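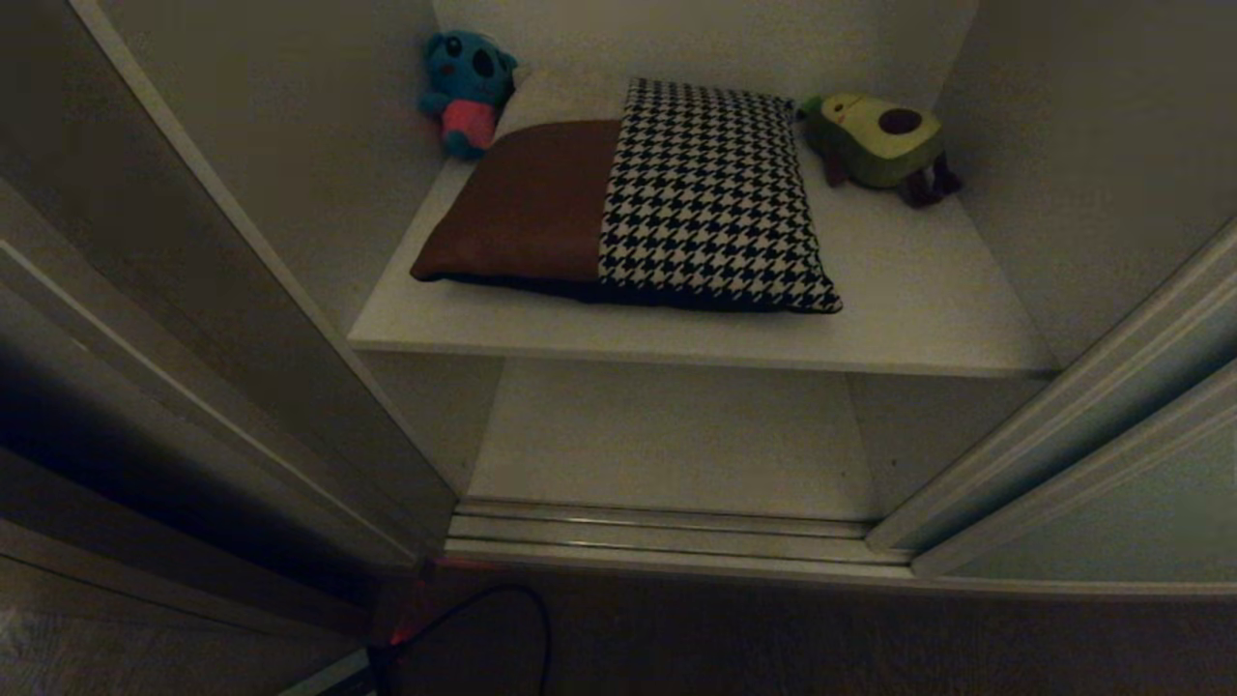 The Cushion Corner: a wardrobe of our own at Kinham

Many of you will know the white wardrobe with the sliding doors in the back room, and for a long while it was the place where things went to be forgotten. Well, no longer! Trudy Tuhiwai has taken it in hand for the Skerov sewing circle, and from September it will hold the cushions and soft toys we make and mend for the families' room. The first arrivals are a little blue fellow with a round head and dark eyes, and an avocado with dangling legs and a small face, which has already been asked after twice (it isn't going anywhere before the sale, I'm afraid).

The sale itself is on Saturday, August 31, 2019, so do come and have a rummage. Last year's raised £813, and Trudy has her heart set on beating it -- she has been through the remnant box and says there is a great deal of good cloth in there still, including a length or two of the plain brown that so many of you liked with a pattern beside it. 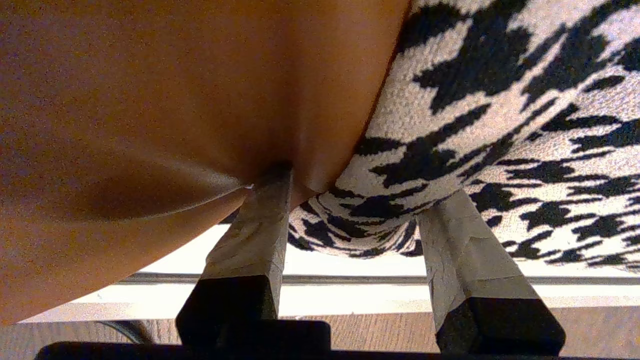 Plain brown beside black and off-white, close to.

If you are making a cushion for us over the summer, please don't fret about matching. Trudy's advice is to choose one quiet fabric and one lively one, and to press the seam well before you stuff it. Covers that come off for washing are a great blessing, though we are grateful for any sort.

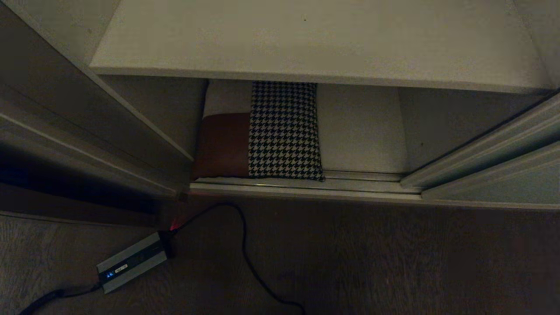 Storing cushions is a subject I could go on about for some time, having ruined two good ones of my mother's by piling the ironing on top of them one winter. They do like a bit of room. Lying flat is fine for one or two, but once you have several it is better to stand them on edge, the way the houndstooth one is standing under the shelf with the brown one tucked in beside it, and then you can draw one out without disturbing its neighbour. Give each a good plump before it goes in, and leave the doors open for an hour now and then to let the air round. Finished cushions can be left with Trudy at the Kinham room on any sewing afternoon, with your name pinned to the back.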